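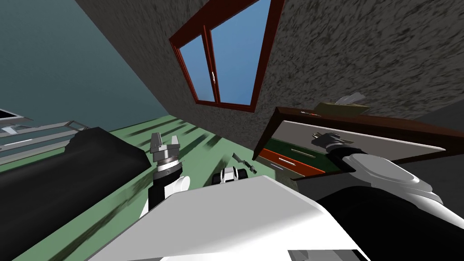

Cleaning Up After Snapshots
Speaker notes, Cumham admins' evening, Dec 22, 2021

Slide 1. Title

Thanks for coming out three days before Christmas. I assume the rest of your department is at a party and you drew the on-call phone. Check it's on vibrate.

Plan: 40 minutes, questions as we go. If the demo breaks, I have screenshots of it working, and I will show them without shame.

Slide 2. A snapshot is not a backup

Say it slowly. Wait for the nodding. Everybody nods at this slide, and then they go back to work and right-click "Take snapshot" before every patch because it's quicker than checking whether last night's backup ran.

The short version for anyone new: once you take a snapshot, the original disk is left alone and every write goes into a second file. That file needs the original. Lose the original and what you own is a large file full of differences from something you no longer have.

Slide 3. How we got here

The Tevier cluster, October. A datastore alarm at ten past four in the morning. I had muted that alarm in the summer, so strictly speaking it was a datastore email, read at nine.

We ran a report across both sites. 369 snapshots. I had told my manager "a handful."

Pause here. Let them do the sum for their own place.

Slide 4. What they were called

Read these out:
"test"
"test2"
"before update"
"DO NOT DELETE"
"DO NOT DELETE (old)"
"asdf"

The one called "asdf" was on the payroll server. I know who made it. He is giving this talk.

Slide 5. The report script

Keep this one on screen for a while, people take photos.

Get every machine, get the snapshots on each, pick out name, created date, size and creator, sort by date, write to CSV. It fits on the slide with room to spare. Point out that the creator field comes from the event log, and the event log gets trimmed. If your snapshot is older than your log, the creator is blank and you will have to ask people, in person, like in the old days.

Run it read-only for a week before you let it delete anything. I mean this. First version had the date comparison backwards and would have kept only the ancient ones.

Slide 6. Deleting them

Deleting a snapshot means merging it. Merging needs disk activity and sometimes free space, and free space was the thing we had run out of.

What we did:
Smallest first, to get some room back.
One at a time per datastore.
Nothing during the backup window.
The file server on a Sunday, with coffee.

The biggest was 800 GB and took most of that Sunday. The progress bar went to 99 percent and stayed there through lunch. Do not cancel it. Do not restart the host "to see if it helps." Go for a walk.

(If someone asks about consolidation errors: usually the backup product still has the disk attached. Check there first. Ours was Skovico, and it let go of the disk once we restarted the proxy service.)

Slide 7. Where we ended up

357 gone. The rest belong to the Kong project, whose team has asked us to leave them until go-live. Go-live has moved twice. I have a calendar reminder.

Slide 8. Keeping it that way

The script now runs every morning. Anything over three days old, the creator gets a mail. Over seven days, their team lead gets a copy. I wrote a very polite reminder text for the first mail and it had no effect at all. The copy to the team lead worked the same afternoon.

Snapshot names must have a ticket number. The script checks. Someone will try ticket number 12345. Check for that too.

Slide 9. Demo

Switch to the lab window. NOT the production window. They have different background colors now, ask me why over a drink.

Take snapshot, write some junk to the disk, show the second file growing, merge, show it gone. If the lab is asleep, skip to the screenshots.

Slide 10. Questions

Likely ones:
Does it work for templates? No.
Can I have the script? Yes, link on the slide. Change the mail address first, or I get your reminders.
Did you unmute the alarm? Yes.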